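A Saturday at the Plovance Glassworks Open Day

Posted November 23, 2024

I have wanted to see inside the Plovance works ever since I bought a chipped sherry glass with their little stamped P on the foot, and today I finally did. They open the gates to the public twice a year, once in March and once now, and the tickets for the spring one were gone before I had found my glasses to read the email. This time I was ready. I got the 10:40 slot, packed a sandwich and took the early bus out to Wurthorpe.

The bus puts you down at the bottom of the hill. There are 102 steps up to the works (there's a sign that tells you so, which is either a warning or a boast) and by the top I had already unzipped my coat. You can smell the place before you reach the gate, a dry, scorched smell like an iron left on too long. I loved it right away.

Check-in was in the old packing shed. You get a sticker, a pair of clear safety glasses and a folded map, and then you wait on benches until your group is called. They let in 300 people over the day, in small batches, and it never felt crowded except at the coffee hatch.

First stop was the hot shop. I've watched glassblowing on television plenty of times and none of it prepared me for the noise! The furnace roars the whole time, so the guide had a microphone and still had to lean into it. We stood behind a rail while a team of four made a wine glass from start to finish. One gathered and blew the bowl, one pulled the stem out of a blob of hot glass stuck to the bottom, one brought more glass for the foot, and the youngest ran back and forth carrying things on a fork to the cooling oven. They hardly spoke. The stem took a few seconds. I could have stood there all day watching stems get pulled, and when the group moved on I was the last one at the rail.

After that you walk alongside the cooling oven, a long brick tunnel with a belt running through it. The glasses ride through slowly so they don't crack from the change in temperature. At the far end they come out with a sort of cap still on top where the blowpipe was attached. I had never thought about how a glass gets its rim. The cap is scored, cracked off with a ring of small flames, and then the edge is ground and melted smooth. We were each handed a capped glass to hold, and it looks so odd, like a light bulb that changed its mind.

The mold store was my favorite part, and I hadn't even known it was on the tour. It's a low attic room that runs the full length of the building, and it holds 1,759 wooden molds, all pear wood, all kept damp under sacking. Each one has a number burned into the side. The oldest are black inside from use and feel almost like charcoal. Our guide pulled out the one for a pattern called Vukurico, a wide, shallow champagne bowl made for an overseas order that was never paid for. The works sold them locally instead, and apparently half the families in Wurthorpe still have a couple at the back of a cupboard. I want one very badly.

There was also a table talk in the side hall, on the care and storage of stemware, and I nearly skipped it for a second coffee. Glad I didn't. The speaker was funny and had strong opinions. Never store glasses upside down on a shelf, she said, as the rim is the thinnest part and the air inside goes stale. Hanging by the foot is fine, as long as the bowls don't touch. Wash them in warm water, never hot, and hold the bowl when you dry it. Twisting the foot with one hand and the bowl with the other is how most stems break, and I looked at my shoes through that part — I have done it more than once.

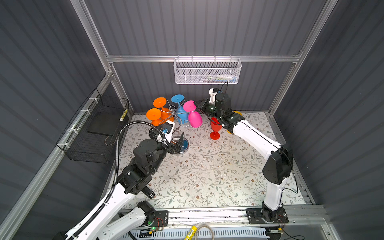

A chrome wine glass rack on a floral tablecloth.

Somebody in the second row asked about dishwashers and got a long, pained silence and then a proper answer. Plain glasses are fine on a cool cycle if they can't knock together. Anything with gilding or cutting should be done by hand. She also said to lay a folded dish towel in the bottom of the sink, and I'm going to start tonight.

Lunch was a bit of an adventure. The works canteen had run out of everything but soup, so I ate my sandwich on the wall by the loading dock and then went down into the village to the Dambrauskienė bakery, where they do a poppy seed roll the size of a shoe. Two people from my tour group were already in line with their safety glasses pushed up on their heads. The roll was still warm in the middle. I bought one to eat there and one for home, and the one for home didn't make it.

I went back up (yes, all the steps again) for the cutting shop in the afternoon. It's quieter than the hot shop and wetter. Water runs over the wheels all the time, and the cutters work looking through the glass from the inside, so they can't see the wheel touch. They mark the pattern on first in red with a few lines, and the rest is judgment. We were allowed to try a single straight cut on a piece of scrap. Mine came out like a mountain range. It's on my windowsill now and I'm very proud of it.

A few practical notes if you're thinking of going:

Wear shoes with closed toes. They do turn people away in sandals, even in winter.
Layers help. The hot shop is hot and the mold store has no heating at all.
The seconds shop takes cards, but the coffee hatch is cash only.
The tour is 2 hours with the stairs included, and the talk and the cutting shop are extra time on top.
There's a lift to the mold store if you ask at check-in, though not to the viewing rail in the hot shop.

The seconds shop, by the way, is dangerous. Everything has some small fault, a bubble or a slightly leaning stem, and the prices are very kind. I came away with a pair of small tumblers and a water glass with a seed bubble just under the rim. No Vukurico bowls, I'm sorry to say. I asked, and the woman at the till said they turn up in the spring, so I've already put my name down for the March list.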